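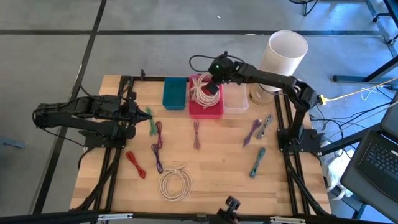
How do you sort a drawer full of charging cables so it stays sorted?

Posted by Suha Srour, December 2023

I finally pulled every cable out of the hall drawer and I am weirdly excited about it! We moved out of our place on Karam Street with one big shopping bag of cords, and that bag got tipped straight into the drawer and has lived there ever since. I've bundled each one up so at least they aren't a single knot anymore. Now I have a few open bins to put them in, and I can't decide how to split them up.

My first thought was to go by color, white ones in one bin and the colored ones in another, because that's how my kids ask for them ("where's the green one?"). My husband wants them sorted by what plugs into what. Has anybody tried both? Also, is it bad to wind them small? A couple of mine have gone stiff near the plug and I'd love not to ruin the rest.

Tarek Sayegh

Oh, I love this job. I did ours last February and I still open the drawer just to look at it.

Go with your husband on this one, sorry! Color is great until you buy two white cables with different ends, and then you're back to squinting at plugs. I sort by the end that goes into the device. One bin for phones and tablets, one for the older small plugs (camera, bike light, that kind of thing), and one for the long ones that go to the printer or the TV. If the kids like colors, put a strip of colored tape on the front of each bin and everybody's happy.

For winding, big easy loops. I wrap mine loosely around my hand, slide the bundle off, and put one soft tie around the middle. The braided ones are the nicest to do this with, they hardly tangle at all.

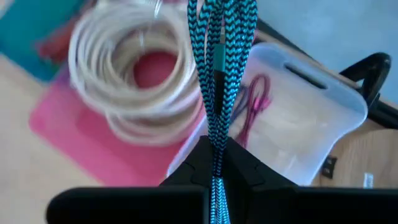 Leave both ends where you can see them, too. If the plug is buried in the middle of the loops you'll have to undo the whole thing to find out what it is. And don't wrap the cord tight around its own plug – I think that's what got your stiff ones. Any cable with a split or a bare spot by the plug should go to electronics recycling.

I bought a pack of 100 Favus ties and have used maybe a quarter of them, so get the small pack.

stostinow_mom

bins with no lids!! we had lidded ones and everything ended up on top of the lids

Lorna in 151

Great thread, I did mine tonight while dinner was in the oven. It took me 60 minutes and I found a charger for a phone I gave away years ago.

I'm on the color side, for what it's worth. There are only two of us here and we both know the blue one is the tablet. With a big family I'd do what Tarek says. One thing I'd add is a "don't know" bin. Write the month on it, and whatever is still in there next winter can go. Mine is an old Tondport shoebox and it's already half full – wish me luck!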